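Tuesday was our third robotics night of the term, and I'm still buzzing, so you're getting a long post.

For anyone new: I help out with an after-school club that grew out of Mercy Shirima's maths tutoring group. We've got 14 kids this term, which is four more than we planned for, and we are very short on chairs. The project is tidying. You take a gripper in your hands, you pick things up and put them where they belong, and the recording of how you did it becomes practice material for the arm we'll be programming later on. The kids named the whole effort Deramum. I've asked what it means and been told I wouldn't get it.

What I love is how quickly they start arguing about technique! Subira Barasa is convinced you should come in slowly from above every single time, and her sister Mwanaisha swears by sneaking up from the side – and they're both right, depending on the thing. Anything squashy forgives you. Anything round and shiny rolls off the moment one finger touches before the other. Pine cones are my favourite because the scales catch in all sorts of odd ways, and you can watch a kid's whole face change when they work out which way to turn their wrist.

We finally sorted out the file naming too, thank goodness. Wekesa Kimaro spent most of his weekend writing a little script that checks each recording for dropped frames and shoves the bad ones into a separate folder. As of tonight we have 476 good ones. The goal is 700 before the October showcase, and I reckon we'll get there if the flu stays away. (Please, flu, stay away.)

Kanini Okoth has been reading up on how many runs other school teams trained with, and came back with numbers from 200 to 3,794, so who knows. We'll try with what we have, see what the arm does, and record more of whatever it's worst at. My money's on anything with a stem.

A few bits for parents: we're starting at half past four from now on, snacks are covered, and please send along small odds and ends you don't need back in perfect shape. Different colours and textures are great. No glass, no slime. We had slime once and I was picking it out of a hinge with a toothpick until dinner.

Next week we split into pairs, one person on the grippers and one calling out what goes where. Mwanaisha has already claimed the calling job and has been practising her announcer voice on the bus.
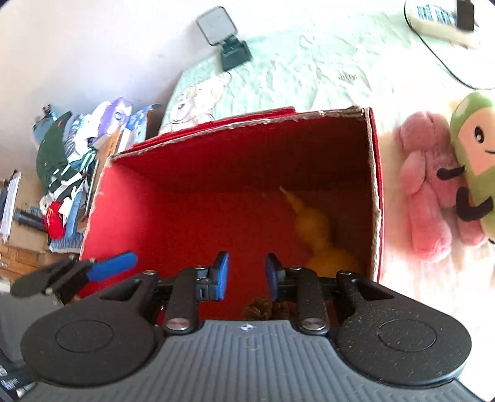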